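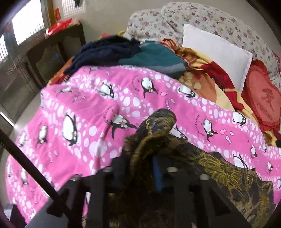
ジャズ喫茶で隣の客が小声で「これは何年の録音ですか」と店主に尋ね、店主が年だけでなく月まで答えた。客は深くうなずき、手帳に書きつけた。そのあいだにピアノのいちばんいいところが終わってしまった。

私はこの種の人間を笑えない。長いこと自分がそうだったからだ。

発端は、ヴァットサイド（Vatside）という小さなレーベルの再発盤である。もとはテナーサックスのカルテットの、40分に満たないLPだった。A面に3曲、B面に2曲。B面の頭のバラードがよくて、これだけを聴くために針を何度も戻した。それが箱になって帰ってきた。CD7枚組、別テイク、途中で止まったテイク、始まる前の咳払い、全57トラック。解説書は本体より重い。

もちろん買った。買わない理由を探すのに2日かけ、見つからなかった。

問題のバラードは、箱の中に13回出てくる。テイク1ではベースが入りを間違える。テイク4はテナーが高い音をひっくり返し、誰かが笑う。テイク5は立派な演奏だが、ドラムのブラシがやけに大きい。こういうものを順番に聴いていくと、最初のうちは大変に楽しい。現場に居合わせた気になるし、人に話したくなる。話された人がどんな顔をしていたかは、あとになって思い出した。

テイク9あたりで困ったことが起きる。曲が曲に聞こえなくなるのだ。メロディが始まると、耳が勝手に答案の採点を始める。前より遅い、サビの入りが浅い、ピアノはさっきのほうが親切だった。美しいかどうかという、もとは最初に来るはずだった問いが、列の最後尾に回されている。

そうしてようやくたどり着いた本テイク、つまり昔からLPに入っていたあの演奏を聴いて、私は「まあ妥当な選択だ」と思った。20代の自分が聞いたら口をきいてくれないだろう。

断っておくと、資料としての完全版に文句はない。研究する人には必要だし、埋もれた名演が救い出されることもある。ギナード（Ginard）が出したトランペットのライヴ集などは、当時なぜ棚に寝かせておいたのか、担当者の襟首をつかんで問いただしたい出来だった。あれは出てよかった。2枚で収めた分別も含めて立派である。

気に入らないのは、完全版のほうが正式で、もとのLPは抜粋にすぎないという顔つきだ。順序が逆だろう。演奏家とプロデューサーが、狭い部屋で、たぶん腹を空かせながら、これとこれを出そう、これはやめておこうと決めた。その決めたことまで含めて作品だったはずだ。やめておこうと言われたものを何十年か後に掘り出し、値札を付けて「真の姿」と帯に書くのは、人の家の下書きを便箋より上等だと褒めるようなものではないか。

しかもジャズは、即興の音楽だという評判のせいで、この手の商売に弱い。二度と同じ演奏はない、だから全部に価値がある、という理屈である。前半は正しい。後半については、私も楽器を少しかじったので言わせてもらうが、二度と同じにならない演奏の大半は、二度となくて構わない。

配信になると話はさらに妙になる。箱の中身がそのまま流れてくるので、何も知らない若い人がアルバム名を押すと、同じバラードが延々と続く。知り合いの大学生は、そういうコンセプトの作品だと思って感心していた。ミニマル・ミュージックの一種だと。訂正しようかと思ったが、私より楽しんでいるようなのでやめた。

このあいだ、中古店のラオ（Rao）で、スカルティシックス（Skultisix）という聞いたこともない名義の盤を見つけた。裏ジャケットには曲名と楽器の名前があるだけで、録音の日付もテイク番号もない。調べても何も出てこない。帰って聴いたら、トロンボーンが少し眠たげで、2曲目の終わりにピアノが妙な和音を置いて、そのまま黙る。間違えたのか、わざとなのか、確かめるすべがない。

結局その晩はA面を3度かけた。別テイクがあるなら聴いてみたい、という気持ちがちらりと湧いたので、急いで風呂に入った。

例の箱はいま、棚のいちばん下に横倒しで入っている。縦だと棚板に当たるのだ。LPのほうは上の段、すぐ手の届くところに戻した。バラードはまだ、少しだけ採点しながら聴いている。先週は、ピアノのソロのあいだじゅう番号のことを忘れていた。テナーが戻ってきたところで思い出した。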